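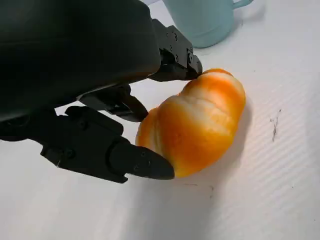
Posted in: Home & Kitchen, Threads

We use cookies to remember your settings and measure traffic. By continuing to read you accept our cookie policy. Manage choices

I keep seeing posts about how a "proper breakfast table" changes your whole morning. I have had breakfast at a table for most of my life. My mornings are still my mornings.

But I did get curious enough to spend a couple of weekends messing with the setup, so let me tell you which parts I believe and which parts I think are there to sell plates.

Claim one: you need a white table. Everybody selling a white table says so. Drevico's catalog says it "opens up the meal." Crumbs show on it, that's what it does. A bread crust drops flakes the second you pick it up, and on white you see every one of them.

I'll grant that seeing crumbs gets me to wipe them up. On my old brown table I could go two days. So maybe score a half point for Drevico, though I doubt that's what the catalog meant.

Claim two: the roll goes on the plate last, after the drink and everything else is set, so it "stays fresh." Stays fresh for what, the ninety seconds it takes me to find a mug? A roll that was in a bag overnight is not going to notice.

I tried it both ways for a week in June. Roll first, roll last. Same roll.

Where I did change my mind a little is on leaving the roll straight on the table while you set the rest out. I used to do it without thinking. Then you move it, and you've got crumbs in two places. Plate down first, bread on the plate, finished. My grandmother could have told you that for free.

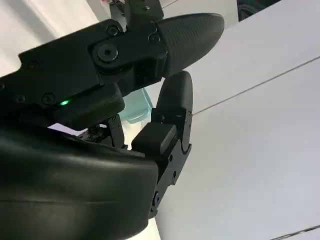

Claim three, and this one gets me going: pastel dishes make you eat slower. I've now read this on two different blogs and neither of them says where it comes from. One of them links to the other one.

I own pastel dishes. I like them. I eat off them at the exact speed I eat off anything, and that speed is set by when I have to leave the house.

The Pasberg store near me had a whole display on this, with a little card about "calming tones." The set was five pieces. I live alone. What are the other four pieces calming?

Also, can we talk about plastic mugs. People are snobs about them. I was a snob about them. Then I broke the nice one on the sink and went to plastic because it was there, and my coffee tastes like coffee.

Two real complaints, to be fair. It picks up a stain faster, and it weighs so little that an empty one goes over if your sleeve catches the handle. So I park the handle pointing away from my elbow. That's my one piece of mug advice and I stand by it.

Claim four: shallow plates are "more elegant" than deep ones. I don't know about elegant. What I want is a rim. A shallow plate with a raised rim holds the roll and most of the mess. A dead flat one is a cutting board with a higher price.

Benavides sells a dead flat one. I held it in the store, tilted it a little and pictured my breakfast on the floor. Put it back.

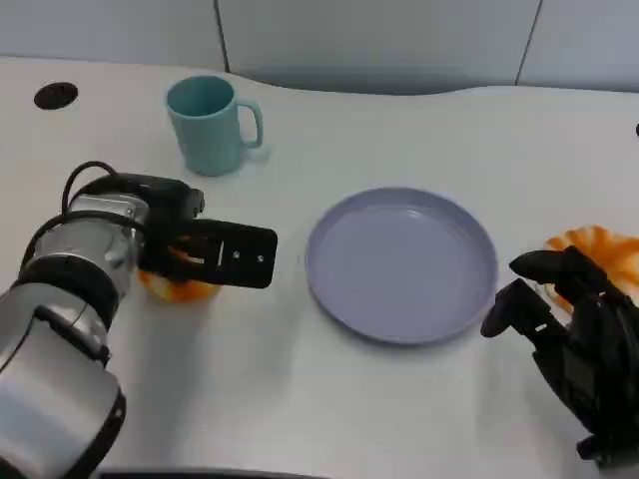
Someone asked: do you really need a separate plate just for one bread roll?

Need is a strong word, but I'd use one. A small plate with a rim catches the crumbs, and washing it takes less time than wiping down the table and then finding the flakes you missed with your forearm.

Same person wanted to know if the mug goes left or right. Whichever hand you drink with. I've seen a diagram for this. A diagram! For a mug!

Claim five is the "reset," where you clear the table completely every night so it's ready for morning. I rolled my eyes at this and then did it for a while anyway to be able to complain about it properly.

Annoyingly, it's fine. It's just clearing the table. My parents called it clearing the table and it didn't come with a printable checklist. The Roso newsletter has a printable checklist.

Last thing and then I'll quit. Several of you sent me the same video where a person lays out a mug, a plate and some bread with soft piano playing and says it took years to get right. I watched the whole thing. I timed myself doing it afterward and the slow part was getting the bag open, because I'd knotted it.

Use a clip on the bag. If you only take one thing from this thread and you were going to buy a five-piece set, get the clip first and see how you feel in a week.

Replies are open. If anyone has the actual source on pastel dishes and eating speed, send it. I will read it. I'm not expecting much.

Last updated: Saturday, September 19, 2020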